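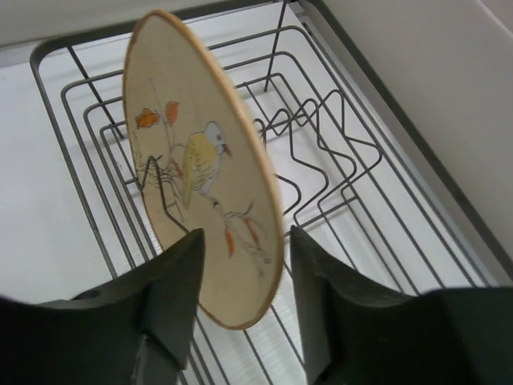
Jolán Bakos
Course leader, Looking at Household Things (evening section, Cultundale)

Handout 4: Decorated plates, and what we think we know about them

Read this before Friday. It is short, and I would like you to disagree with at least some of it in class.

The bird plate is the one people pick first when I ask for a favorite. Pale ground, a bird on a branch, orange leaves, a thin tan rim. Within a minute somebody says "autumn," somebody says "Japanese," and somebody says "hand-painted, so it must be old." I'm willing to give you autumn. The leaves are orange and one of them has the jagged outline of a maple, and that is decent evidence. The other two claims are habits. A bird on a twig has been put on crockery in so many countries that it tells you very little about where a plate came from. And "hand-painted" describes a look. A transfer can carry soft watercolor tones and fine feather strokes perfectly well. Until you have had the surface under a lens, write "painted in appearance" and move on.

The same goes for the species. Last term we had a long argument about it, and Ionuț Surdu brought in two field guides. The bird has a pale head, a small dark eye, a short orange beak and yellow and green on the body. He found four candidates and none of them fit. My own view is that the painter wanted a pretty bird. You may hold another view if you can point to the feather that supports it.

Rims

Look at rims before you look at pictures. Most students do it the other way round and then have nothing to say about half the plates in the cupboard. Ask how wide the rim is, whether it is a different color from the face, and whether the decoration stops short of it or runs up to it. On the bird plate one leaf tip comes right to the rim or very near it. Is that a design decision or sloppy spacing? I don't know, and I distrust the catalog writers who always do.

A wood-colored rim is also only a wood-colored rim. I have read "with wooden edge" in sale listings for plates that had a brown line around them. Color first, material when you have proof.

A note on the word "set"

Sebastian Nistor, Senior Lecturer

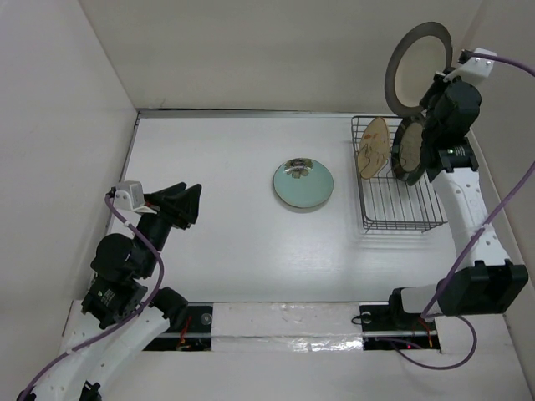
By Tudor Hodoroagă, with corrections by J. Bakos

The word "set" does a lot of unearned work in our subject. Put several plates near a dish rack and people will call them a set. Consider the teal-green one lying flat on the white table, with its dark floral motif up toward one edge and the rest left plain. Now consider the beige plate standing in the rack with its small orange-red marks, and the two with wide dark rims and pale centers. Would you sell these together? Would you have bought them together? The honest answer to the second question is that plates get mixed in kitchens all the time, and a shared rack proves a shared kitchen at most.

Sebastian likes the argument from rims here: thin and brownish on the teal plate, lighter tan at the side of the beige one. He thinks this points to one maker. I think it points to a popular kind of rim. (J.B.: So do I, but do the comparison with both plates in your hands before siding with either of us.)

Racks are worth a paragraph, though the textbooks skip them. A wire rack shows a plate at a steep angle, so a round plate reads as a narrow oval and most of the pattern is lost. Wires cross in front of the decoration too. Anyone who dates or names a pattern from a plate in a rack is guessing. Take it out and lay it flat under even light, and watch for reflections, which on a glossy glaze can pass for white paint in the pattern. I have seen white blossoms described that were a ceiling lamp.

For Friday

Bring one decorated plate from home. Charity shop plates are fine.

Write 9 lines on it without using the words old, set, handmade or traditional. Start with the rim.

On a separate sheet, put down what you believe about the plate but can't show. Keep it folded until your partner has written theirs.

Reading: the Voicu pamphlet on transfer prints, page 26 onward. The first part is mostly praise for the factory and can be skipped. Room key is with Lucian Cârstea.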